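4.2 How people talk about veined stone

The part of the study we most looked forward to was the vocabulary. Quarry catalogs describe gray marble with trade terms for background tone, vein width and vein direction, and hardly any of our respondents used them. People who eat, fold and do homework at a stone table every day have their own words for it, and those words are wonderfully exact! We heard weather (cloud, fog, "the storm end"), coastline, river maps, smoke, and in one household the names of two lakes. The raw material was 2693 descriptive phrases, which Fredy Rengifo transcribed and sorted by hand before any coding began.

Figure 4. Gray marble tabletop with white, silver and charcoal veining, paler on the side where light falls on it.
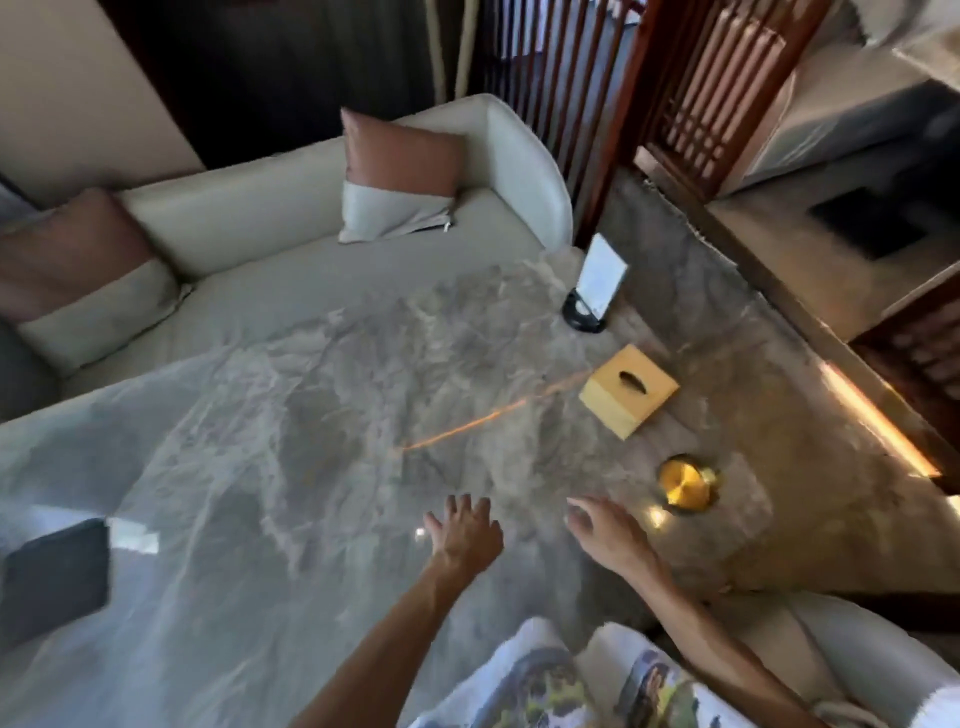

BURNIRVILLE, March

Interviews in this town were held in the afternoon, with the curtains left as the household normally keeps them. That choice mattered more than we expected. Respondents rarely described a tabletop as having one color. They divided it into a cool part and a warm part, and many placed the border between them with a finger, quite confidently. When Aníbal Taipe went back to the same homes after dark and asked again, the border had moved or gone, and several people were delighted to notice it for the first time. We coded these answers as light-dependent (LD) and kept them apart from phrases about the veins themselves. 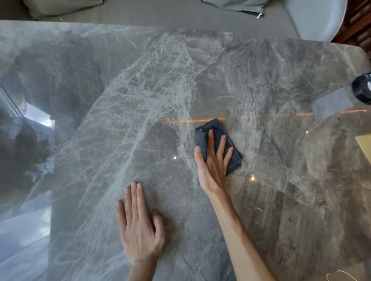
The vein phrases held steady between visits. A respondent who saw a coastline in the afternoon saw the same coastline at night and usually started tracing it from the same corner. Children were especially consistent. They also reached for landscape words sooner than adults did, who tended to begin with a judgment (busy, calm, too dark) and only then moved on to a picture. We find this order of talk fascinating and return to it in Section 5.

Gloss was the next surprise. Of the 3000 words we set as an upper limit for each transcript, a generous share went to shine, and most of that was about windows.

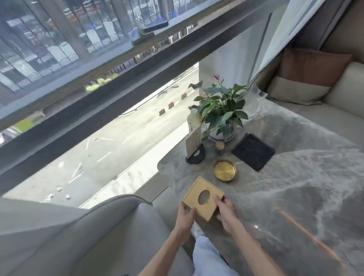
Respondents with a polished top spoke of reflections as part of the pattern, while those with a honed top spoke of touch, chiefly the feel under a forearm. The Tredstead color cards we carried were of little help with either group, so we dropped them after the pilot and let people point at the stone itself. Andusico, our coding sheet, was revised at the same time to give reflection its own column. 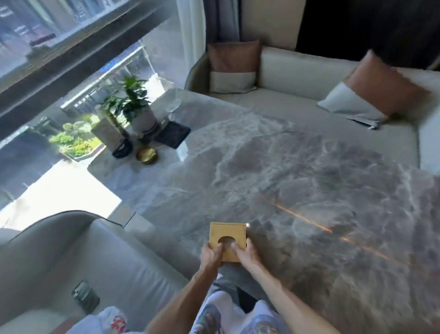
One group needs separate mention. Owners of printed or laminated imitations used the same landscape words as owners of quarried stone, but some of them had found the repeat in the pattern and could show us exactly where it began again. Inga, the smallest of our three sites, had the most of these tables and gave us some of the liveliest interviews of the project. Repeat-finding is coded RF in Table 6, and the phrases tied to it are left out of the stability scores.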